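Gundeo Shared Workroom
Bench 2: tabletop and storage check
September round, with comments

How to use this sheet: walk the bench from the back wall to the front edge, mark each line OK, FIX or N/A, and write a comment any time you have one. Comments are the best part of this sheet! A row of OKs tells the next person almost nothing, and half of the good changes at Bamusura came out of somebody scribbling in the margin. Allow 10 minutes. If it takes you more than 15, stop and write down where you got stuck.

Bring: a dry cloth, a soft brush, a flashlight, the small-parts cup, a pencil.

Before you start

Bench power off at the wall switch. OK.
Nobody else working at the bench. OK.
Walkway behind you clear, no bags. OK. Comment: the new hooks by the door are doing their job, I am so pleased with those hooks.
Light good enough to read small print on a label. OK.

1. Tabletop

1.1 Surface free of grit and crumbs. FIX. Comment: white specks toward the center and the front. Brush first, cloth second. On this marble pattern it's easy to mistake specks for part of the surface, so run a palm over it before you decide.
1.2 No chips or raised edges that could catch a sleeve. OK. Comment: fine scratches only, nothing my fingernail stops on.
1.3 Every item has a home and is in it or near it. OK. Comment: pink bin at the left, wooden rack at the back right, yellow test tube rack in front of it, pale tray below the bin. I love this layout. You can reach the pens without leaning over anything.
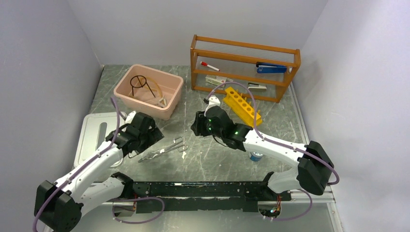
2. Pink bin

2.1 Rim smooth all the way around, no splits. OK. Comment: the thick rolled rim is great, you can grab it anywhere.
2.2 Nothing standing up past the rim that could tip the bin. OK after I pressed on things a little. Comment: the tripod stand goes in ring up with its legs lying down, please keep doing that. Legs up is how we scratched the last one.
2.3 Tube bends gently, no kinks. OK. Comment: the yellow-orange tube curves around beside the stand and looks happy there. If you have to force it, take the stand out first, lay the tube in, then put the stand back.
2.4 Small pieces contained. FIX. Comment: there are little whitish pieces on the floor of the bin by the end of the tube. They should be in the cup. They slide under everything and you only find them when you tip the bin out. I'd like a lidded cup that lives inside the bin. Could we try one from Au?
2.5 Bin empty weight OK for one hand. OK.

3. Wooden rack

3.1 Rack stands steady when you press on each top corner. OK. Comment: no wobble at all, hooray. It was a wobbler in spring.
3.2 Rails free of splinters. OK. Comment: wipe along the grain.
3.3 Shelf panels seated, no cracks. OK. Comment: flashlight from the side is the trick with these ridged see-through panels, a crack shows up right away.
3.4 Rack square to the back wall. FIX, minor. Comment: it sits at a slight angle with the right end forward. No danger in it, and I know some of you find it easier to reach that way. Leave it or turn it, but pick one so we can tape the corners.
3.5 Caps on markers. OK. Comment: red cap on, clicked. Marker was sloping down to the right on the top shelf, so push it well back or it will roll for the front one day.
3.6 Staplers closed. OK. Comment: small white one on the lower level, closed. For the blue one on the upper shelf, squeeze test with the mouth pointed at the table and never at your hand. Worked fine.
3.7 Labels readable. FIX. Comment: the white and pale green item on the lower level has tiny markings. If you know what it's for, write it on a tag in big letters, please!

4. Yellow test tube rack

4.1 Holes clear. OK. Comment: the line of holes on top is easy to check with the pencil end.
4.2 Pegs straight. OK. Comment: press each one lightly sideways. These are such cheerful little racks and so easy to rinse.
4.3 Not in the way of cables. FIX. Comment: the lower right end sits under a purple cable loop. Slide it left a hand's width.

5. Pale tray

5.1 Raised rim clean in the corners. OK. Comment: the rounded corners make this a one-swipe job.
5.2 Dark strip flat and not lifting at either end. OK.

6. Walls and edges

6.1 Walls free of marks and tape residue. OK. Comment: somebody cleaned these before me. Thank you, whoever you are, they look terrific.
6.2 Whitish trim along the right edge pressed down. OK. Comment: dust likes to collect where the trim meets the wall. Use the brush, the cloth just pushes it along.
6.3 Nothing leaning on the walls. OK.

Open items from this round: 1.1 brush the surface, 2.4 cup for small pieces, 3.4 rack angle, 3.7 tag, 4.3 slide the yellow rack over. I did 1.1 myself before leaving. The others need a second pair of eyes, and it really is a nice little job for a quiet hour.

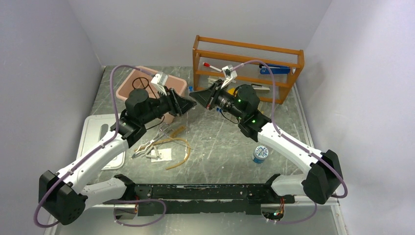
Skuslow: We have the same kind of bin and went through three ideas for the small pieces. A lidded cup works, but only if it's wide enough to stay put. Ours kept falling over until we moved to a short fat one. Also, on 3.4, we turned our rack straight and everybody went back to the angle inside a week, so I'd tape it where it is.

Reply: Oh, short and fat, of course! Adding that to the Au order. And fine, the angle wins, I'll tape the corners next time I'm at the bench. Did you ever line the bottom of the bin? I was thinking of a cut piece of drawer liner under the stand.

Skuslow: Yes, and we took it out again. The crumbs got under it.

Reply: Then no liner. Line 2.4 stays at FIX until the cup arrives.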